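# Unit 4: Small Waste in Furnished Rooms

Handout 2, Room Care Practice. Instructor: Ubaldo Melis

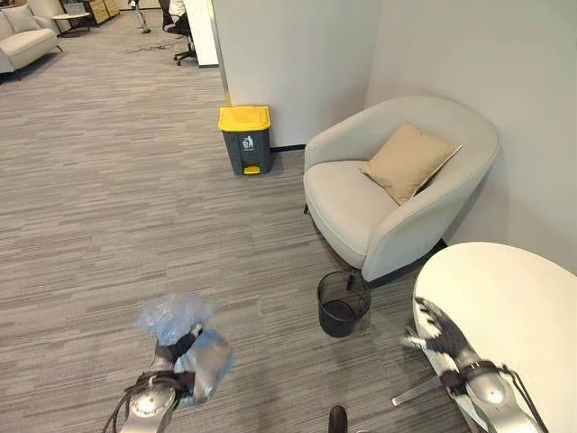

*Fig. 1. Light-blue plastic bag and silver foil pouch; black mesh wastebasket in front of the armchair.*

**4.1 Sorting at the point of pickup**

Film plastic and foil pouches are recorded separately on the room sheet (form 202). Both weigh little and spring back after being crushed, so volume is the figure that matters. Press the air out of a bag before it goes in. Check every pouch for contents first; a part-full pouch goes to the pantry tray.

**4.2 Basket position**

A wastebasket by a seat should be reachable from the chair and clear of the walking line. Perforated mesh does not hold liquid or crumbs — use a liner where food is served. On carpet, lift the basket to move it. Dragging flattens the pile and leaves a track that shows under side light.

**4.3 Order of work**

1. Clear table tops.
2. Collect loose wrappers from seats and floor.
3. Empty the basket and refit the liner.
4. Set the cushion against the chair back.
5. Vacuum, including the strip under the front of the chair.

Pale upholstery is handled last and with clean hands. Marks are noted on the sheet and left for the fabric team.

**Reading:** Mollah, course reader, section on soft furnishings. Bring a completed form 202 for room 504 on Tuesday.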